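From: Iveta Kuruc
To: Tresum swap list
Subject: Re: [tresum-swap] What goes in the cleaning bags?

Sombat Sombatkul wrote:
> I'm on bags for the first time in December and the sheet from last
> year doesn't tell me much. It says "one cloth bag, one spray, one
> cloth, small stuff." What is small stuff? Also, do the sprays have
> to be new, or can we put in the half bottles from the shelf? I
> counted 35 names on the pickup list and I don't think we have that
> many full ones.
>
> One more thing. Where do we put the table so people can still get
> to the door?
>
> Sombat

Sombat, I'll take these in order. The old sheet is bad, I agree. I put a longer one on the list page and I'm pasting it in at the end so it's in the archive too. 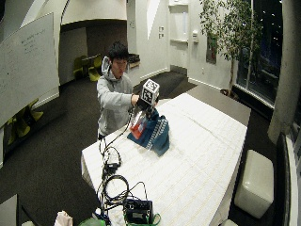 The outer bag is a cloth one with handles if we have them. Any color. We had 26 good cloth bags left after the last pickup, and people at Zirnerau said they would bring more. Small packaged things go into a clear plastic bag first and then into the cloth bag. If you put them in directly they sink to the bottom and people think they were shorted.

Put a cover on the table before you start. It makes the spills easier to see and you can carry the whole thing to the sink by the corners when you're done.

As for where the table goes, put it lengthwise and leave the door side free. We tried it across the door once at Braltberg and had to move everything with the bags already on it.

"Small stuff" means sponges, a scrub brush, clothespins, a roll of trash bags if there are any. No loose powder. No razor blades, even in the package. If somebody donates batteries, set them to one side and I'll pick them up.

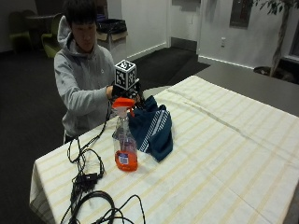 Half bottles are fine for our own shelf, but I would like the pickup bags to get full ones as far as they last. When they run out, use the fullest of the rest and tell the person. Clear bottles like the one with the orange liquid are the easy ones, you can see at a glance how much is in there. With the solid white ones you have to pick them up and guess. Check that the trigger is turned to off and that the label is still on. If the label is gone, the bottle doesn't go out, whatever it smells like. Don't pour two halves together to make a full one, even if they look the same. I know that's how it was done at Okabe and I've asked them to stop.

Cloths can be old T-shirts or towels as long as they've been washed. Fold them flat and stand the bottle up against them. A balled-up cloth takes the room of three folded ones and the bag won't close.

On the money, there was 57 left in the supplies envelope when I last looked, and that has to cover sponges and trash bags. Please don't spend it on spray. The total for the year was 1,726 and most of that went on detergent we could have gotten donated - I'd like to do better. 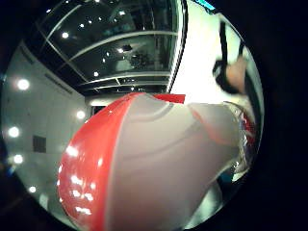 Anything large or with an odd shape stays out of the bags. Set it on the end of the table with a slip of paper saying who asked for it. Two people asked for buckets last time and neither one got theirs, so check the slips before you pack up. Glass goes on the same end, wrapped in newspaper, and you hand it over yourself.

The sheet, then:

1 cloth bag
1 spray bottle, label on, trigger off
2 cloths, washed and folded
1 clear bag with the small things
Name slip pinned to the handle

I can be there from 3:30 if you want help with the first few. Bring your own scissors, the ones in the drawer don't cut.

Iveta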